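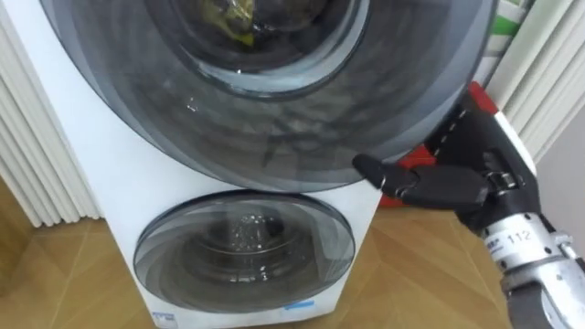
September 10, 2025

Laundry corner, room 414. Notes on the stacked unit, carried over from the whiteboard.

Upper drum: yellow-green cloth goes in here, nothing else for now. Inger wants the colored pieces kept apart from the white towels until we know whether the dye runs. I rinsed one by hand in the sink this morning and the water stayed clear, but that was a cold rinse and doesn't settle it.

Lower drum: Melquiades ran the short program with no load to flush out detergent left from April. Took two goes. Smell is better. He wiped down the inside of the glass afterward with a damp rag, no cleaner.

Door on the upper one is big and swings wide. Keep the cart back when opening it. Xiaoyan caught it with her hip again and has asked for tape on the floor – I said yes, Gumaro has the tape.

Detergent: we are on the Ivon powder, 2 level scoops for a full load, 1 for anything smaller. Don't use the Ekholm liquid on the cloths, they come out stiff and don't fold the same way. The bottle is still on the shelf, someone should move it.

Cloths so far:
- 9 in the batch, 8 washed once
- the last one set aside unwashed for comparison, in the drawer with Gumaro's initials on it
- edges holding up, a little fraying on one corner of one cloth

Left to do: check the hose behind the cabinet, write up the folding times, ask Emiliano if the order from Bautista includes more of the same cloth or the thinner kind. If it's the thinner kind the wash notes start over.

Leave both doors open a crack overnight – IG

Correction, that was Inger's note, so initials should be IH.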